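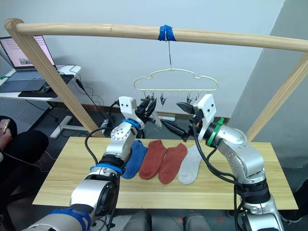 Reading time: 2 min

2. Before you order: planning and budget

Read this section before you sign a quote for a Warklow two-arm bench. It covers what to ask, what to measure and what to leave out of the first order. Section 3 deals with unpacking.

2.1 Decide what the job is

1. Write down one task in one sentence. "Hang socks on a clip hanger" will do. "Laundry handling" will not, and a supplier can charge you for almost anything under that heading.
2. Gather the real items, odd ones included. Two red socks that match are the easy part. Ask what the arms should do with a single blue and a single grey.
3. Time a person doing the task, 40 items without a break. Keep the figure. You will want it when the sales sheet arrives.

Note: A demo shows that a task can be attempted. It says very little about a wet Tuesday with a full basket. Ask for the failed runs as well, and be wary if there are none.

2.2 Measure the space

4. Mark out the table, both arms and the full reach of each arm with tape on the floor.
5. Add room for a desk and laptop outside that reach. Divau quotes tend to leave the desk out, and it has to go somewhere.
6. Plan the cable runs. Allow slack at each wrist for the gripper to turn, and check that a hanging loop can't drag across the items on the table.

CAUTION: Seats and walkways must be outside the marked reach whenever the arms are powered. Do not accept "we'll be careful" as a safety plan.

2.3 Build the budget

7. Ask for the arms, grippers, mounting plates, cables and software as separate lines. Refuse a bundle price until you have seen them.
8. Put 2,000 aside for fixtures. A plain wooden drying frame and a taped-up hanger are fine for a trial - don't pay Cuvside for a machined stand before you know the height is right.
9. Cost the staff hours. Our own first bench needed 11 days of someone's time before it did anything we would call useful, and none of that was on the invoice.
10. Get the yearly support fee in writing, with the date it can go up.

Note: Coloured bands on the arms cost next to nothing and save arguments over which arm is which. If "arm identification" appears as a paid extra, strike it out.

2.4 Trial terms

11. Ask for a trial of 34 working days, with return carriage paid by the supplier.
12. Agree the pass mark before delivery, using your figure from step 3.
13. If the bench misses the mark, send it back. An offer of a second gripper set is not a pass.

Section checked by Lukian Pavliuk, 2025-12-13. Prices are reviewed each May.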